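Gruro Table Arm — for tidying, sorting and clearing work

Product overview

The Gruro is a white robotic arm with a gripper, made by Gurkness for places where small objects must be picked up, moved and put back many times in one shift. It stands beside a table and works over the table top. It is used in canteens, wash-up rooms, returns desks and training kitchens, where the things on the table are never the same two times.

Many customers ask us first about speed. We prefer to speak first about the people who will work next to the arm, as this is where the difference is felt in the first month.

What changes for your staff

At our customer Salport, the clearing team handled returned household items at one long counter. Each person picked up an object, looked at it, decided where it goes and put it there. The deciding is the part that needs a person. The picking and putting is the part that makes the shoulders hurt by the afternoon.

With the Gruro in place, the team kept the deciding. They set the rules for each kind of object, they check the items the arm has set aside, and they take over when something is broken or sticky. No post was removed. The rota was changed, so that each person now spends 4 hours of the shift at the arm station and the rest on checking and packing. Some colleagues liked this from the start. Others told us they missed working in pairs, and Salport moved the checking desk closer to the arm so that two people can talk while they work. We now recommend this layout to every new customer.

You should also expect some new tasks. Somebody must wipe the gripper fingers, start the morning check and write down the stops. These tasks take time and they should be in the job description of a person, with hours given for them. Where this was forgotten, the arm was standing still more often.

Working with mixed objects

The arm is taught by showing. A member of staff guides it to the object, closes the gripper and guides it to the target place. For most objects of simple shape, 60 demonstrations are enough before the arm can be tried alone. Soft things, shiny things and things lying on their side need more, and we suggest to bring them in early, together with the easy ones.

Please do not prepare a perfect table for the teaching. Put the objects as your staff would really leave them, and change the places between the demonstrations.

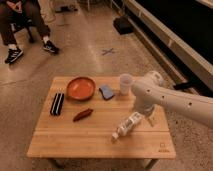

The Gruro gripper over a mixed table: bowl, sponge, cup and a bottle lying on its side.

Technical data

Reach: 80 cm from the base
Noise at the workplace: 52 dB in normal operation
Mounting: floor stand or side rail
Stop functions: button on the base, second button on a cable for the colleague at the table
Languages of the control screen: English, Spanish, French, German

What is in the delivery

Arm with gripper, one spare pair of gripper fingers, floor stand, two stop buttons, control screen, printed handbook and a roll of floor tape for marking the positions. The table is not included. Any stable table can be used if the top is level and does not move when a person leans on it.

Training

The introduction is held at your site by our team from Medina. The first part is for everybody who will work near the arm, also for those who will never operate it. The second part is for operators. We ask that the shift leader takes part in both — in our experience, questions about breaks, targets and responsibility come up in the first part, and it is better when they are answered by someone from the house.

Common questions before ordering

Can people stay in the room when the arm is moving?
Yes, after the risk assessment for your room is done. We help with the form, but the assessment must be signed by you.

Does the arm record how fast our staff work?
No. It records its own stops and its own movements. There is no login per person, and we do not offer one.

Can we try it first?
Yes. The trial includes the introduction and one visit. If you send the arm back afterwards, you pay only the transport.

Ordering

Please write to the Gurkness sales desk with the size of your table, the kinds of objects and the number of shifts. New orders placed before the end of January are delivered with the side rail at no extra cost.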